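Section 4: When the Gripper Loses Its Hold

Sooner or later, every owner of a Duseo arm has a box slide out of the fingers halfway to the basket. It is a little alarming the first time, especially if the arm then carries on politely with its empty fingers as though all were well, but in most cases you can put things right in a few minutes with a soft cloth and the steps below. Please read the whole section through once before you touch anything. We know that's a lot to ask when something has just landed on the floor, and we do appreciate it.

CAUTION: Press the red stop button on the Bandoteck control box before you reach toward the fingers. A paused arm is still under power and may move again when the pause runs out. A stopped arm will stay where it is until you restart it.

What the fault looks like

The hand panel shows code 23, "grip lost," and you hear two short beeps. Sometimes the code comes up while the item is still held, which means the fingers have felt it slipping and the arm has halted early. If the item is still held, support it from underneath with your free hand before you open the fingers, and keep your own fingers out of the gap between the pads.

Clearing a dropped item

1. Press stop and wait until the light on the arm's shoulder turns solid amber.

2. Pick up whatever fell. If a package has split, sweep up the crumbs as well, and do check under the base of the arm, where they like to gather.

3. On the hand panel, choose Service, then Open Fingers. The fingers part slowly and stop by themselves.

4. Wipe both pads with a dry, lint-free cloth, working from the base toward the tip. Don't use window cleaner or furniture polish, both of which leave a film that makes slipping worse.

5. Look the pads over for shiny patches, cuts or lifted corners. A worn pad should be replaced along with its partner, using the Sowa pad kit. New and old pads don't grip alike, and a mixed pair will bring the same code back within the week.

6. Choose Close Fingers and check that the two pads meet evenly along their whole length.
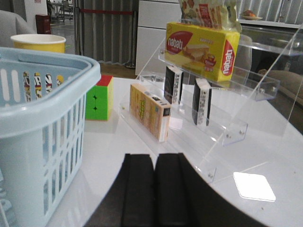 Why does the arm drop light boxes more often than heavy ones?

The gripper chooses its squeeze from the weight you entered for each item, and a light item gets a gentle squeeze. A smooth carton with a little dust on it can slip out of that hold quite easily. Raise the grip setting for that item by one step and try again before going any higher.

NOTE: The grip setting runs from 1 to 8, and new items begin at 2. We'd ask you not to go past 4 for thin cartons or wafer boxes, however tempting it may be after a frustrating morning, as the sides will start to buckle.

Running the test pick

7. Set out one sturdy box that you don't mind seeing dropped, with clear space on both sides of it for the fingers.

8. Stand outside the arm's reach, release the stop button, and choose Test Pick at slow speed.

9. Let the arm lift, hold and set down the box. Keep a hand near the stop button the whole time, even if you've done this often.

10. If code 23 returns, stop the arm and repeat steps 4 through 6. If it comes back a second time, leave the arm stopped and contact the Pirnholm service desk. Have the panel switched on when you call, and they'll walk you through reading out the fault log.

CAUTION: Never switch off grip sensing to get through a busy afternoon. With sensing off, the arm can't tell a held box from a pinched hand, and it will keep squeezing either one.

Once the test pick goes through cleanly, return the speed to Normal and write the new grip setting in the log at the back of this manual, next to the item's name.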